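Visit report: the housekeeping floor at Civix

In May I spent a morning and part of an afternoon at the Civix site, where the company tests robots for cleaning and tidying furnished rental apartments. The visit was arranged through Mac Mathúna, the property firm that supplies the housekeeping crew. I manage a smaller portfolio and wanted to know what the work looks like for the people who do it. There is plenty of sales material on the machines and very little on the jobs.

The building is a former carpet warehouse on the edge of town. Visitors sign in at a side door, leave their bags in a locker and get a pair of shoe covers. Coffee is in the break room, which is also where the morning meeting takes place at 7:30. I was allowed to sit in.

The meeting was short. The shift lead went through which apartments were due, which robots were in service, and which rooms had been reported as trouble the day before. Trouble in this case meant a glass shower door and a rug with long fringe. Two cleaners said the rug should be taken out of the apartments altogether. The lead wrote it down. I was told later that purchasing now asks the crew before ordering soft furnishings, and that this did not happen before the robots came.

Mac Mathúna looks after 1272 apartments, and the robots work in 68 of them. The rest are cleaned the way they always were. The scheduling runs on a system called Vollimix, which puts people and machines on one list. A cleaner opens the list on a phone and sees what is hers, what the robot will do, and in what order. When a robot stops, the job goes back on the list with a short note, and whoever is closest picks it up.

This was the part I had the most questions about. On paper it is simple. In practice the crew did not like it at first, as the returned jobs landed on top of a full day. After some months the rule was changed so that each shift has 20 minutes per apartment set aside for them. The cleaners I talked to said the change helped more than any update to the machines. One of them would still like the list to show how often a given robot hands work back, so that she can plan around the bad ones.

The living room is where most of the development work goes at the moment. Floors and bathrooms were taken on early, and beds are still done by hand. Sofas sit somewhere in between. A two-armed robot is being taught to handle pillows on them, and the staff treat this as harder than it sounds. A pillow changes shape when it is gripped, and leather seats with deep seams give way under it. The trainers are mostly former cleaners who moved over after a six-week course. They set up the room, judge the result and decide when a task goes on to the apartments.

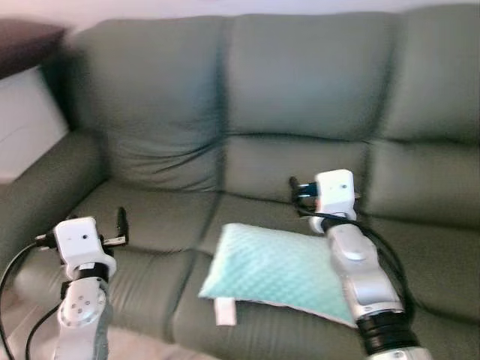 Placing a pillow was never the part that wore me out, one of the cleaners told me when I asked whether the robot would take work off her. It was the stairs, the laundry bags and the pushing of heavy furniture, she said, and for those she still had the same two hands. She had no complaint about the trainers and had thought about applying herself. She would rather have seen the money start with the laundry.

I put that to the site manager over lunch. He said the laundry was under discussion with Nanivau, a supplier of powered carts, and that a trial was planned for the two buildings without elevators wide enough for the present carts. He did not give a start date. He also said that no one on the crew had been let go, though three people who left had not been replaced. I would have liked to see that in the handout, where it is missing.

Pay came up as well. Trainers earn more per hour than cleaners but lose the weekend supplement, so for some the move comes out even. The hours are steadier, and that was the reason I heard most. Several older cleaners had moved over on account of their knees or backs. Others had tried it and gone back to the apartments – too much standing and waiting, one said, and too little to show for it at the end of the day.

The afternoon was given over to a talk on maintenance, which I will not go into except to say that the batteries are changed by an outside firm and that the crew would like to be trained to do it.

For anyone planning a visit: groups are kept small and the tour takes 2 hours without the meeting. Ask for the morning slot, as the trainers finish at 3 p.m. Parking is behind the building, through the second gate. The floor is cold, even in May, so bring a sweater. Questions to the crew are allowed during breaks, and it is worth staying for one.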